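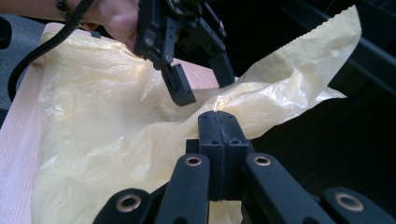

Cleltow Labels is a set of every object label and wall panel in the public galleries of the Cleltow Museum, typed up by hand and put in one spreadsheet so you can search it, sort it or argue with it. I started because I wanted to know how often our labels tell you what a thing is made of (not often!) and how often they guess. So I added a column called material_seen, where I write down only what your eyes would give you through the glass. Going by that rule, a ring that only looks like brass goes in as "brass-coloured metal" and stops there, because colour is all I've got to go on. If the label itself says brass, that goes in material_label, and the two columns are allowed to disagree.

What's in it

There are 452 rows, one per label, from 34 cases and the walls between them. The files are:

labels.csv — the lot, one row per label
panels.txt — the long wall texts, with line breaks kept as they are on the wall
changes.txt — my running notes, messy, sorry

The columns in labels.csv are label_id, gallery, case, title, text, material_label, material_seen, date_label and notes. Case numbers are the ones painted on the plinths. The floor plan you get at the desk uses a different set and I gave up trying to match them.

The galleries

There are 2, and they couldn't be less alike. The Widon Room is the old one: lifeboat crews, the rope works, the drill hall, a great many medals. Its labels are short and a bit stern, mostly typed on card. The Vendel Gallery is newer and has the home front material, with chatty labels that ask you how you'd feel about carrying your gas mask to school. If you're counting words per label, please split by gallery first, or your average won't mean much.
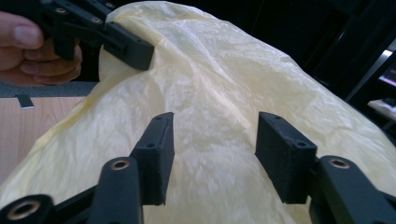 How I typed it up

All by eye, standing in front of the cases with a laptop on my arm, mostly on Monday mornings when it's quiet. I tried Fikre, the text reader the library uses, on a few of the card labels and it made a real mess of the faded ones, so none of its output is in here. Kipchumba Muriithi then read 100 rows against the real labels and sent me his corrections, which are all in. The rest have only had my eyes on them, so expect the odd typo. Spelling mistakes that are on the label itself I've kept, with "sic" in the notes column.

Things to watch for

A few labels in the Widon Room use words for people that we wouldn't use now. I've left them in, and they're flagged in notes with the word "language" so you can filter them out if you're making something for schools.

Dates are a muddle. "Circa", "c.", "early war" and "before the fire" all turn up in date_label, and I haven't tried to turn any of them into proper years.

Case 19 was being redone in October and had handwritten slips in it. I typed up the slips, and I'll swap in the printed labels once I've been back.

Using it

Help yourself, for teaching, research or plain nosiness. Please say it came from Cleltow Labels and mention which version you used (it's on the first line of changes.txt). If you spot a mistake, send me the label_id and what it ought to say — a phone snap of the label helps a lot.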